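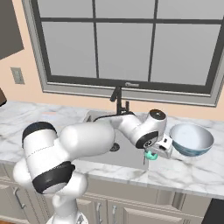
Last edited: 12 June 2020

OK so a bunch of you asked about the sourdough thing and I keep typing the same answer in replies, so I'm doing it as a thread. Grab a coffee, it's long.

Background: I moved in March with one suitcase of clothes and three boxes of kitchen stuff, which tells you where my head is at. My starter rode in the front seat with the seat belt on. She's called Bilyk, after the bakery where I had my first job at 16 (I swept floors and ate the ends).

First thing, the flour. For ten years I baked with whatever was on sale and did fine! Then every store in town ran out and Tamara Kushnir from my old building told me about Farnar, a little mill two counties over that still sells to regular people. I drove out there in April and came home with way too much rye.

Rye changed everything. My starter used to take all day to wake up and now she's over the top of the jar by lunch. If yours is sluggish, give it one spoonful of rye with each feeding for a week before you throw it out and start over. Please don't throw it out.

Second thing, I weigh everything now. I fought this for years – my grandmother never owned a scale in her life, she had a chipped blue cup and a lot of opinions. But I don't have her hands and I don't have her cup. 360 grams of water, 500 of bread flour, a big scoop of starter, 10 of salt. That's my everyday loaf.

I mix it after dinner, leave it alone for half an hour, then fold it four times while I watch something dumb on TV. Wet hands. Wetter than you think.

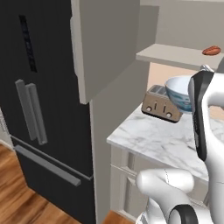

Image credit: Solance

Then it goes in the fridge overnight, and this is the step people skip and then message me about. Cold dough is so much easier to score! It holds its shape, it tastes better, and you get to go to bed. The longest I've left one was three days (I forgot it) and it was sour enough to make my eyes water. Ate it anyway, with butter.

Someone asked if you need one of those fancy cast iron pots. I used a dented stockpot lid over a baking sheet for my first two winters. Got a real pot in August last year and yes, the crust is better, but I wouldn't go into debt over it.

Lots of questions about the gummy middle. You're cutting it too soon. I know, I know, the smell. Roos Willems, who taught the only bread class I ever took, used to hang her loaves in a pillowcase on the back of the door so none of us could get at them. Give it two hours at least. Rye loaves want a whole day.

My worst bake ever, since Zakhar is going to bring it up if I don't: I left out the salt and gave both loaves away to new neighbors before I tasted one. Both! Oleksandra Maksymiv next door said it was "very mild" and has been kind enough never to mention it again. She got a cinnamon one the next week.

If you want to feed fewer jars, keep the starter in the cold and take it out the night before you bake. I go 14 days between feedings sometimes. It looks awful, with gray liquid on top, and you just stir that in or pour it off. Pink or orange streaks are a different story, toss it.

Oh and discard! Crackers. Roll it thin, lots of oil, sesame seeds, hot oven. I make pancakes with it too but the crackers are the ones that vanish.

I'm drying some of Bilyk on parchment this weekend so I can mail flakes to people. I've got enough envelopes for the first 20 or so who message me, US only for now, sorry. Tell me your kitchen temperature when you write, it helps me guess how she'll behave at your place.

Next thread is going to be pickles, unless the rye wins again.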